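Hornerbridge garden library to open its doors in June

The seed and plant library in Hornerbridge will move out of its storage room and into a ground-floor space on Posness Street next month, giving residents a place to borrow tools, swap cuttings and pick up packets of seed at no charge.

The library began as a shelf in the town hall lobby. Its catalog now lists 1,717 packets, most of them vegetables and herbs, with a smaller section for native wildflowers. Members may take up to 10 packets each season and are asked to return seed from at least one plant in the fall, though there is no penalty for those who do not.

The new space was a shoe store until last year. The town signed a lease for 21 months, with an option to renew, and paid for new lighting and a deep sink at the back. Shelving came from the old Witden branch library, which closed for repairs over the winter and has since been refitted.

Opening hours will be 10 a.m. to 4 p.m. on weekdays, with one late evening each week. Parking behind the building is limited to six cars, and the town suggests using the lot by the post office, a short walk away.

Alongside the seed collection, the library will run a table for arranging flowers, both fresh and artificial. Blue hydrangeas have been a popular choice in town this spring, in gardens and in shop windows.

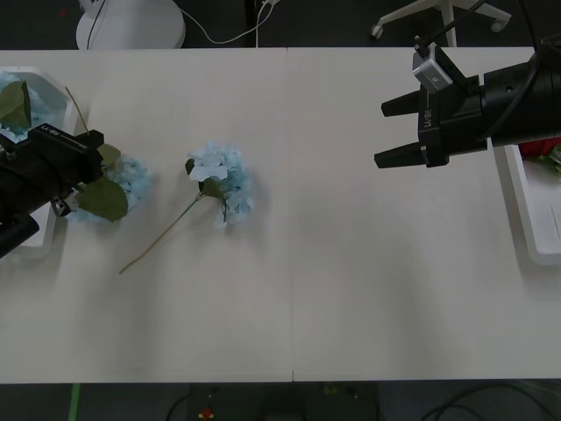

What can be borrowed

Hand tools, watering cans and soil thermometers can be taken home for two weeks. Larger items, including a wheelbarrow and a push mower, must be reserved ahead of time and returned clean. Power tools will not be offered this year — the town's insurance does not cover them.

Residents of Witden may also join, under an agreement the two towns reached in the spring. They will need to show a library card or a recent utility bill.

Cuttings will be accepted at the front desk during opening hours. They should be labeled with the name of the plant and free of visible pests. Several species listed as invasive by the county will be turned away, and a printed list will be kept at the desk.

Quiambao Nursery, on the road to Witden, has donated potting mix for the first season. Bags will be handed out one per household while supplies last.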